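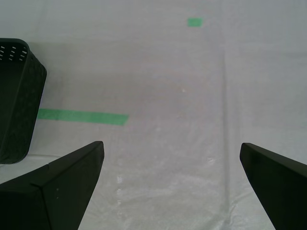

Plastic sheet over the work surface

Drondimgate Baseball Club
Minutes of the November meeting, clubhouse, 7.30

In the chair: Ksawery Sadowski. Apologies from two of the under-15 coaches.

Previous minutes
Agreed, though the line saying the outfield drainage was "resolved" was struck out. Left field still floods.

Old players' display
The Chair wants a wall panel on former members who went on to play abroad. The draft says Bednarek, our shortstop in the early years, hit 59 home runs in one season. Several present doubted this. The scorebooks we hold for that season cover 6 games and he has 2 home runs in them. The figure seems to come from a match programme which gives no source. Agreed to leave it off until somebody finds the missing books. The Chair asked for his disagreement to be noted.

Tour to Rurnenia
Mamach BC have again offered to host us at Easter. Their letter promises "full accommodation", as it did last time, when it meant a sports hall floor. No deposit to be paid until we have an address and a price in writing.

Batting cage
One quote in, £2118 for netting and posts, with fitting described as "extra if required". It is hard to see how it would not be required. Second quote to be got. The claim that the cage would bring in nearly 30 new juniors was not accepted as a reason to hurry.

Scoring
The new scoring app lost the seventh inning again. Paper sheets stay.

Any other business
Catcher's gear still missing from the kit shed. Keys to be signed for in future.

Closed 9.15.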